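Durevley Dice Board

Home > Table Games > Boards and Trays > Durevley Dice Board

Back in stock

If you have ever spent the better part of an evening on your hands and knees looking for a die under the radiator, you already know why we carry this one. The Durevley Dice Board is a plain, sturdy little playing surface that you set down in the middle of the table, and everybody rolls on it, and the dice mostly stay where you can read them. We have sold a lot of fancier things over the years (felt-lined, monogrammed, one with a drawer that stuck), and this is the one our own families keep taking home.

Seema Sengar, who does our buying, first came across it at a trade show in May and brought one back in her carry-on. We left it out in the break room for a couple of weeks to see what would happen, and by the end there was a running score sheet taped to the refrigerator and Jihad Khasawneh owed everyone lunch. So we ordered 200 of them, which felt like a brave number at the time, and then we had to order again!

What you get

One Durevley board
One set of five dice in a drawstring bag
One Pluvis score pad, 60 sheets, printed on both sides
A folded card with the rules for 21 dice games, from very easy ones for little kids up to a couple that will start arguments

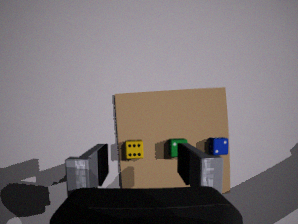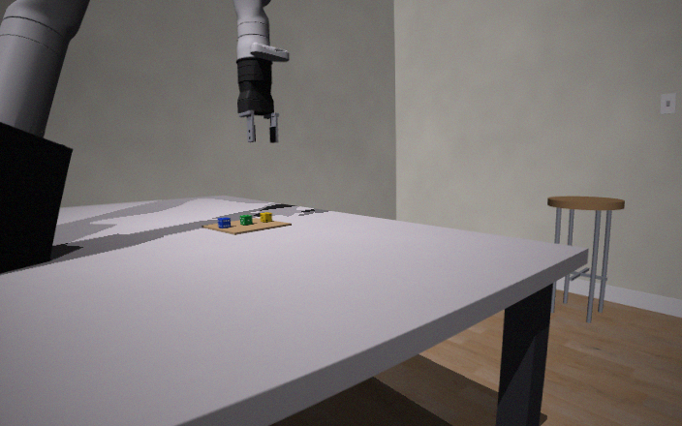
Durevley board in tan, with three dice.

A few words about rolling

The face is smooth, so the dice travel a bit farther than they would on felt. Give them a gentle toss from low down and you'll be fine. If you like to throw hard (we have a few of those in our house too), pair the board with the Groltix Corner Rail, sold separately, which clips around the outside and gives the dice something to bounce off. The rail goes on without tools and comes off again when you want to put the board away on a bookshelf.

The sound is nice, too. It's a soft sort of knock, a good deal quieter than dice on a bare tabletop, and people in apartments have written to thank us for it.

Looking after it

Wipe it with a barely damp cloth and let it dry standing up. Please don't soak it, and please don't put it in the dishwasher, as one very good-natured customer did last winter. Crumbs brush right off. If somebody sets down a cold glass and leaves a ring, give it a day before you worry, and if the mark is still there, a little Masri Board Wax on a dry rag usually takes care of it.

Games we like on it

The rules card has the full list, but for a first evening we'd start with Three Up, where each player rolls three dice and keeps the highest. It takes about 5 minutes to play a round and even less to explain, so it's just right for the stretch while supper finishes in the oven. Grandparents seem to love it. Once everyone has warmed up, move on to Long Ladder, and be sure somebody has a sharp pencil.

What customers have told us

"Bought it for the lake house and ended up buying a second for home. My sister plays every night now." Aaliyah Landry

"Good board, good dice. The bag is a little small for my hands but I've gotten used to it." Jérémie Hamel

"I was after something simple to keep in the classroom for rainy days. The kids fight over who gets to roll first." Suha Haddad

Shipping and returns

Boards go out flat in a padded carton. If yours shows up with a dinged corner, send us a note with your order number and we'll mail a new one right away. Returns are fine for 60 days, opened or not, as long as all the dice come back with it. Extra dice and refill score pads are listed under Accessories.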